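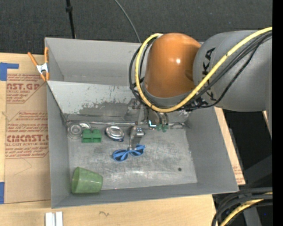 Malcolm Bainbridge respondió a los pocos minutos que no tocáramos la pinza todavía: si el fallo solo sale con las gafas y el vaso, lo primero es mirar la altura de aproximación, y después todo lo demás.

Ticket 1213
Proyecto: Trolotano (vaciado de cubeta, proyecto de curso)
Equipo: Sumthorpe
Abierto por: Poppy Tindall
Fecha de apertura: 15 de agosto de 2020
Prioridad: media
Estado: cerrado

Descripción del problema

El brazo KUKA baja a la cubeta, cierra sobre el objeto y al subir lo suelta o no lo ha llegado a coger. Pasa sobre todo con las gafas de sol azules. Con el vaso verde tumbado pasa a veces. Con la lata redonda no ha pasado en ninguna de las pruebas de esta semana.

El programa no da error. La rutina marca la toma como correcta y sigue hacia la posición de descarga con la pinza vacía. En el registro quedan 61 intentos, de los cuales 54 terminaron con el objeto fuera de la cubeta. Cinco de los fallos son con las gafas.

Lo que ya se ha probado

Reiniciar el controlador. Sin cambios.
Bajar la velocidad de descenso a la mitad. Sin cambios.
Girar las gafas a mano para que quedaran paralelas al borde de la cubeta. Mejora algo, pero en la prueba final los objetos se echan sin colocar, así que no sirve.

Comentario de Howard Ellwood

He revisado la tabla de alturas. Hay un único valor de cierre para todos los objetos y está calculado con el bloque verde. Para una pieza de ese grosor va bien. Con las gafas, la pinza cierra por encima del puente y lo roza. Propongo una altura por objeto, o bajar hasta contacto y subir 6 mm antes de cerrar.

Comentario de Poppy Tindall

La segunda opción me gusta más, pero el umbral de contacto lo tenemos puesto muy alto desde mayo, cuando se paraba en vacío cada dos por tres. Si lo bajo, ¿vuelve aquello?

Comentario de Malcolm Bainbridge

Aquello era el cableado, que tiraba del brazo en los giros largos. Terence lo volvió a sujetar y desde entonces no he visto paradas. Baja el umbral poco a poco y apunta cada valor. Y comprobad que la cubeta no se ha movido respecto al origen: con la pinza de muelle en una esquina aguanta, pero después de tantos golpes no me fío.

Comentario de Terence Ellwood

Medida la cubeta. Estaba girada un poco con respecto a las coordenadas guardadas. La he recolocado, he apretado y he vuelto a tomar los puntos de las esquinas. Queda guardado como origen nuevo, el anterior no lo he borrado. Por favor, no arranquéis con el archivo viejo.

Segunda prueba

Con el origen nuevo y sin tocar nada más, las gafas siguen fallando. La toma del vaso mejora. Entendemos que eran dos problemas distintos mezclados en el mismo ticket.

Tercera prueba

Descenso hasta contacto, subida de 6 mm, cierre. Las gafas no salen: al subir tanto, los dedos vuelven a quedar por encima del puente. Reducida la subida a 2 mm. Salen en todos los intentos de la tarde, también en diagonal. El umbral de contacto ha quedado bastante más bajo y no ha habido paradas en vacío.

Comentario de Wendy Goodall

Falta lo otro que decía el ticket: que la rutina dé por buena una toma vacía. Aunque ahora coja bien, en la prueba final eso nos quita puntos, porque el brazo hace el viaje entero para nada. ¿Se puede leer la apertura de los dedos después de cerrar?

Comentario de Howard Ellwood

Sí. Si la apertura es menor que un mínimo, se considera vacía, se abre y se repite una vez. A la segunda pasa al objeto siguiente. Lo he metido en la rama de Ocampo, sin mezclar con la principal hasta que lo pruebe otra persona. Ojo con la patilla de las gafas: es tan fina que puede dar falso vacío si se coge por ahí.

Comentario de Wendy Goodall

Probado. Detecta bien el vacío. El falso vacío con la patilla me ha salido una vez, repite y la coge. Por mí se puede mezclar.

Resolución

Origen de la cubeta corregido, descenso hasta contacto con subida de 2 mm, comprobación de apertura tras el cierre con un reintento. Cambios mezclados en la rama principal por Howard Ellwood. La tabla de alturas antigua se conserva comentada en el archivo de configuración.

Pendiente, en ticket aparte: las piezas que quedan pegadas a la pared del fondo, donde la pinza no tiene sitio para abrir. Lo lleva Terence.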